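# Chapter 11
## Looped Fabrics: Structure, Absorbency, and Wear

The fabrics treated in Chapters 9 and 10 are flat. Their yarns cross or interlock in a single layer, and most of their properties can be worked out from the yarn, the spacing, and the weave or knit. A looped fabric adds a second set of yarns that stands away from the base. The base carries the load, and the loops provide surface area and hold water. The two parts shrink, wear, and fail at different rates, and much of this chapter deals with that difference.

After finishing the chapter, the reader should be able to

- identify ground, pile, and filling yarns in a terry weave;
- separate the rate at which a cloth takes up water from the amount it can hold;
- describe how hems and border bands affect shrinkage;
- read a wear record and decide when an item should leave service.

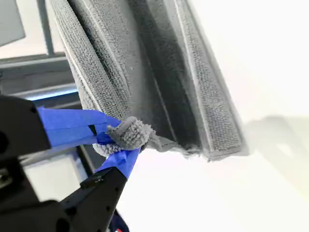 *By R. A. Coste*
*Revised text, 21 June 2024*

### 11.1 The parts of a looped cloth

A woven terry cloth has two warps and one filling. The ground warp is held under high tension and forms the base together with the filling. The pile warp is held under low tension. Several filling yarns are laid a short distance from the finished edge of the cloth and then pushed forward as a group. The ground warp stays tight and lets the group slide along it. The pile warp is gripped by the filling and moves with it, so the slack is forced up into loops.

The number of filling yarns in each group gives the weave its name. Three-pick terry is the most common. Four-pick terry grips the loop more firmly and is slower to produce. Two-pick terry is light and cheap, but its loops pull out easily.

Knitted looped cloth is made on different equipment and has no warp. A second yarn is fed to the needles along with the ground yarn and is drawn over a raised edge to form the loop. Many microfiber cloths are made this way. They stretch more than woven terry and fray less at a cut edge, but a snag may run farther.

The terms below are used throughout the chapter.

| Term | Meaning |
|---|---|
| Ground | The flat base of the cloth |
| Pile | The loops standing above the ground |
| Pile ratio | Length of pile warp used for a unit length of ground |
| Pick | One filling yarn laid across the cloth |
| Border | A flat or raised band without normal pile |
| Selvage | The finished side edge formed in weaving |

Pile ratio is a design choice. Raising it gives taller loops and a heavier cloth. It also raises yarn cost and drying time, and tall loops are more likely to catch. For items that will be washed often, a moderate ratio with more loops per unit area is usually preferred to a high ratio with fewer loops.

### 11.2 Water uptake

Two quantities are often confused. *Absorbency rate* is how fast water enters the cloth. *Capacity* is how much water the cloth holds once it is full. A new towel may have a high capacity and a poor rate, because finishing agents left on the fiber slow the first contact with water. Repeated washing removes the finish, and the rate improves while capacity changes little.

In cotton, water moves into the fiber itself and also fills the spaces between fibers. In polyester microfiber, very little water enters the fiber. Nearly all of it is held in the narrow spaces between filaments. The filaments are fine, the spaces are small, and the water is drawn in quickly. The same spaces are easily coated by fabric softener, after which the cloth pushes water ahead of it instead of taking it up.

The drop test is the simplest check of rate. A drop of water is released from a fixed height onto the cloth, and the time until the shine disappears is recorded. The test should be repeated on several areas of the same item. Readings taken on a border must be kept apart from readings taken on the pile.
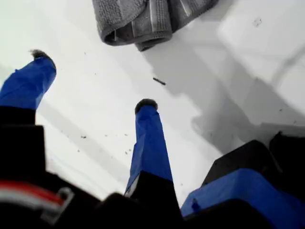 R. A. Coste

### 11.3 Lint and loose fiber

All staple yarns shed. Short fibers that are not well held by the twist of the yarn work their way out during use and during drying. In looped cloth the problem is greater, as the pile yarn has low twist and is exposed on all sides.

Lint is measured by weight. A sample is dried and weighed, tumbled for a set time, and the material caught on the screen is weighed as a fraction of the original. The first few cycles give the highest values. A cloth whose lint weight rises again after a long steady period is losing broken fiber from its loops and is near the end of its service life.

Filament microfiber sheds less when new. When its loops are damaged by heat, the ends fuse and become stiff, and small fragments break away. High dryer temperature is the usual cause. The damage can be felt by hand before it can be measured.

### 11.4 Hems, borders, and shrinkage

The pile area and the border of a towel seldom shrink by the same amount. If the border shrinks more, the pile area puckers beside it. If it shrinks less, the border stands out in waves. Sewn hems add a further layer of cloth and a line of thread that may not shrink at all.

Designers deal with this in three ways. The border can be woven with a different pick spacing to match the expected shrinkage of the pile. The thread in the hem can be chosen to give slightly under tension. The cloth can also be washed and dried before cutting, which adds cost but removes most of the difference.

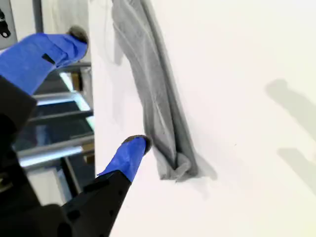
**Figure 11.3** Gray cloth and a white surface.

Shrinkage is calculated from marks placed on the cloth before the first wash. The marks should be set well inside the hems. Length and width are reported separately, since terry shrinks more along the warp.

### 11.5 The Tovitz wear record

The problems at the end of this chapter use a set of records from the linen service at Tovitz. The service bought 3000 terry towels from the Canov mill and 3000 knitted microfiber towels from Tedska, all placed in use during July. Both lots were washed by the same method and inspected at fixed intervals. By the close of the record, 1644 of the Canov towels had been withdrawn.

Each withdrawal was given a single cause code: hem failure, pulled pile, thinning, stain, or loss. The use of one code per item keeps the record simple but hides combined damage. A towel coded for hem failure may also have been thin. The reader should keep this limit in mind when comparing the two lots.
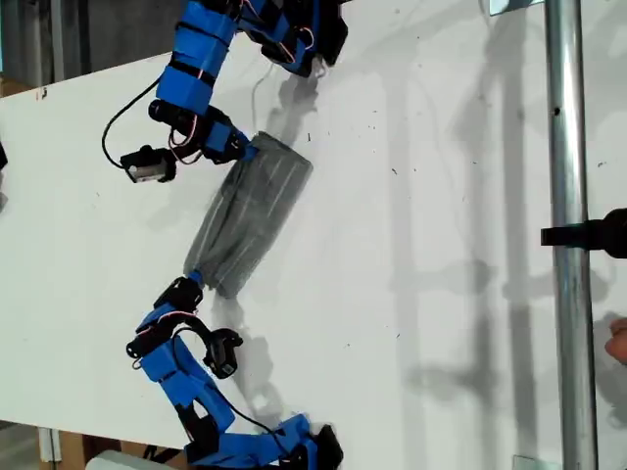 **Figure 11.4** Gray cylinder on a white board.

Loss is treated differently from the other codes. A lost item gives no information about how long the cloth would have lasted, only that it had not failed when last seen. Such items are called *censored*, and leaving them out of the calculation makes the average service life look shorter than it is. Section 11.6 sets out the method for including them, starting with the number of items at risk at the beginning of each interval.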